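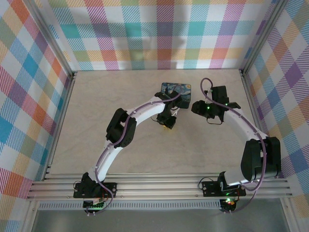
The budget for the year at Hesemier ran to a single sheet, and Khải Đặng had been carrying it folded in his shirt pocket for so long that the crease had started to eat the word "equipment." He had inherited the job of buying things the way other people inherit a piano, which is to say that it had been too heavy for anyone else to move. Every December the owner gave him a number, and every December he sat down in the back room with a mug of tea and tried to make the number stretch. He liked to do it at the bench with the two white arms, where the plaid walls kept the draft off and the little green lights gave him something to look at while he was thinking. Somebody had left the Starry Night card lying on the tabletop, up by the left wrist, and he looked at that too, all those blue swirls, and thought that Van Gogh had probably never been asked for three quotes.

The question that year was a second bench. One bench, two arms, and a waiting list of small jobs that went out the door and down the stairs. The sorting people wanted mornings. The packing people wanted mornings too, and would not hear a word about afternoons. Khải had drawn up a calendar in two colors of pencil, and it had lasted until lunch.

"Buy another one," said Trịnh, who ran packing and had a gift for making expensive things sound like bread. She had come in to return a screwdriver and had stayed, as people tended to. "The same thing again. Same arms, same rail, same everything. Then I'll have mine and they'll have theirs."

"The same thing again is a lot of money."

"How much is a lot?"

He unfolded the sheet and showed her. She read it the way you'd read a menu in a restaurant you had already decided to leave.

"That can't be just the arms," she said.

"It isn't just the arms. It's never just the arms." And here he warmed up, because it was his subject and he so seldom got an audience for it. There was the table, he told her, and the frame, and the walls, which everyone thought were free because they were only cloth, and which had taken his predecessor two trips to the fabric store and an argument over the receipt. There were the spare servos. There were the cables, which he bought in packs of 20 and which went wherever teaspoons go. There was a line for somebody's time to put it all together, and a line for somebody's time to take it apart again when the first somebody had put the brackets on backward – he had put that second line in after the first bench, and he wasn't going to say who it had been.

"It was you," said Trịnh.

"It was me," said Khải.

He had two quotes in hand. The first was from Zundinent, who had sold them the original pair, and it was a handsome thing, four pages long with a cover. They would deliver the whole bench assembled, level it, and shake your hand. The second was from a much smaller outfit called Dretby, and it was one paragraph in an email with no greeting. Dretby would sell you the parts in a carton, and you could get on with your life. Between the one and the other there was enough money to fix the heating in the loading bay, and Khải, who had eaten his lunch in the loading bay all last winter in his coat, couldn't stop doing that particular subtraction.

"So take the carton," said Trịnh.

"And who builds it?"

She looked at the screwdriver in her hand, which she had still not put down, and then she put it down.

He worked on it for most of that afternoon. He wrote the Zundinent figure on the left side of a fresh page and the Dretby figure on the right, and under each one he wrote everything that hadn't been mentioned. Shipping, on the right. A service plan, on the left, which renewed itself every year like a magazine you couldn't cancel. Training, both sides. He called Zundinent and a pleasant young man told him that spare grippers came in at 122 each, and that there was a discount if you ordered 100 of them. Khải thanked him and said that he would bear it in mind, if he ever found himself with 100 arms. He wrote to Dretby with the same question and got back a message that said only, "Which screws do you have?"

He rather loved them for that. He got down on his knees on the spot and had a look at the rail, and he wrote back with the answer, and they wrote back with a price that made him sit down on the floor where he was. By then it was dark out, and the owner, Mrs. Hesemier, found him there on her way to the parking lot, with his papers spread out all around him and his tea gone cold up on the stool.

"Is it bad?" she asked.

"It's nearly good," he said. "I'm 200 short if we build it ourselves. If we don't build it ourselves, I'm short by a great deal more than that, and I would prefer not to say it out loud in front of the old one."

She was a tall woman who didn't care for sitting on floors, but she bent down and picked up the page with the two columns and held it under the lamp. She had started the company with a borrowed van and a hand truck, and she'd never quite gotten used to owning anything that plugged in. She read the page slowly, the left side and then the right, and she stopped at the line about taking it apart again.

"You've budgeted for a mistake," she said.

"I've budgeted for mine. Anyone else's would be extra."

"And what would happen if you crossed it out?"

Khải thought about it. He took the pencil from behind his ear and worked the sum in the margin, with the line in and then with the line out, and with the line out the whole business came in under the number, with a little left over, enough for cables. It was a lovely sight. He could see himself handing it in. He could see himself, too, some evening in February, holding a bracket up to the light and turning it this way and that.

"I'd like to leave it in," he said finally, and it cost him something to say it.

Mrs. Hesemier went on looking at the page for a while. Then she asked what the line for the ceremony was, near the bottom, and he had to explain that when the first bench was finished they'd had a cake, and that he had put a cake in again out of habit, and sandwiches, and that perhaps the sandwiches had gotten a bit out of hand.

"How out of hand?"

He told her. She laughed so hard that Trịnh came back in from the hallway with one arm in her coat to find out what she was missing.

They cut the sandwiches and kept the cake. They kept the line for the mistake as well, and Trịnh offered up two of her mornings to help with the brackets, on the understanding that she would be getting them back with interest. Khải wrote it all out clean on a new sheet, signed it at the bottom, and folded it in a different place this time, well away from the words. Then he got up off the floor, one knee and then the other, and went to see whether the email to Dretby ought to begin with "Dear" or whether that would only confuse them.

14 comments
Share this story
37 shares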